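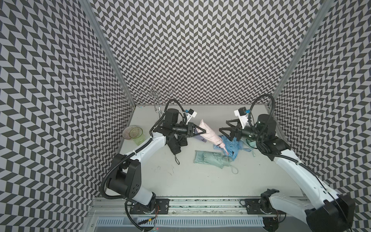 Walls and Worktop, Booth 8

Gallery page for the bench booths at the Arnport shop. The page covers enclosure and surface only: wall finish, corner framing, worktop and front edge. Drawings are filed separately under job 698.

Walls: black-and-white chevron on all three sides, running in vertical columns. Silver aluminum posts at the two back corners.

Worktop: flat, light gray, with a few faint dark scuff marks. Aluminum rail along the near edge, slotted pale gray panel below it.

Notes on the finish

The chevron was picked from the Trundier pattern book after a plain gray wall and a checkerboard had been tried in other booths. Artwork was supplied by Karpenko at full size, so the pattern was not scaled on site. Columns are set out from the center line of the back wall and worked toward the corners. Any part column goes at the front edge of a side wall - never at a back corner, where a narrow strip is hard to line up with the post.

Side walls are hung after the back wall. Check both corners for square before the last fasteners go in. A small error at the floor shows up as a visible step in the zigzag higher on the wall.

Notes on the worktop

Light gray is the standard color for all Oltura bench booths. White was dropped for glare. Scuffs are logged at the June check and cleaned with a damp cloth and mild soap. Abrasive pads are not allowed on the surface, and marks that stay after two passes are left alone until the top is due for replacement.

The slots in the front panel must stay clear. Do not tape labels over them or hang coats and bags from the rail. Vacuum the slots with a brush head every 200 hours of use. The full strip-down, with rail fasteners checked for torque, is due at 2,000 hours.

Loose wiring near the rail is handled under the electrical checklist and is not part of the surface check.

Replacement wall sections are ordered by booth number and side (left, back, right). Allow roughly 8 working days for delivery to Arnport.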